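About us

Hi, and welcome to Julgate! We write software that helps robot arms pick things up. That's the short version, and it's the one I give at family dinners. The longer version has more cables in it.

I started Julgate because I'd spent years writing motion code for other people's machines, and every new job began the same way -- somebody handed me an arm, a bin and a deadline, and I spent the first two months rebuilding the same tools I'd built the last time. Calibration scripts. A grasp viewer. A logger that didn't fall over at lunchtime. I got tired of it and decided to build the tools once, properly, and let everybody else get on with the fun part.

So what do we make?

Our main product is Planar, a motion and grasp planner for picking out of bins. You give it a view of what's in the bin and a model of your arm and gripper, and it hands back a ranked list of grasps along with a path to each one that keeps the wrist, the fingers and (the part everyone forgets) the cable bundle away from the bin walls. Walls are the hard bit, if you ask me. Picking an object off an open table is a nice afternoon's work. Picking the same object out of a back corner, where the gripper body wants to be exactly where the sheet metal is, can eat a whole month, and in our case it ate all of March.

Mollon is the perception side. It takes the camera image and splits it into things you could grab and things you'd better leave alone, such as scratches, shadows and reflections off a metal floor. Early versions were very fond of scratches. They'd find a lovely long thin object, very confident about it, and send the arm down to pinch bare metal! We keep those runs as regression tests, and every new build has to get through all 1625 of our saved bin views before it goes anywhere near a customer.

Then there's Mulder, our replay tool, which started as a debugging script of mine and somehow grew its own manual. It records joint positions, gripper commands, camera images and planner decisions on one timeline, so when a pick goes wrong you can drag the slider back and see what the software believed at that moment. I use it more than my email. If you only ever try one thing of ours, try this one.

How we work

We're a team of 6, and everyone who writes code also runs it on the arm. I'm pretty stubborn about this. Simulation is great and we lean on it all night long, but it's awfully polite, and real bins aren't. Straps fold up on themselves, toys lean on each other, and shiny floors give you two of everything. We like small mixed objects for testing for just that reason -- soft, hard, round, skinny, all in together -- and a planner tuned on nothing but neat boxes will come to grief pretty fast in there.

Our bin set is up to 800 objects now, mostly from toy stores and kitchen drawers. New people get to bring in something of their own, and there's a fair bit of competition to find the one that upsets the planner most.

We release when the tests pass, we write our release notes in plain English, and we'll tell you if we think your job doesn't need us. Sometimes a fixed position and a good tray will do it, and that's a much cheaper phone call for everybody.

Who we work with

Mostly small integrators and university labs, plus a few warehouses that already own an arm and want more out of it. You don't need a planning expert on staff. You do need someone who's willing to send us logs when things go sideways, and who doesn't mind me getting a little excited about them.

Want to see Planar on your own parts? Write to us through the contact page and tell me what's in your bin. The odder the better!

Page last updated 14 Sep 2022

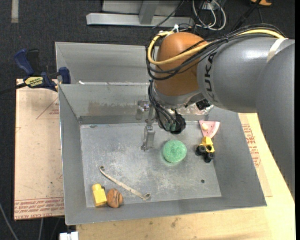
The KUKA arm over a mixed bin, toy watermelon slice in the back corner.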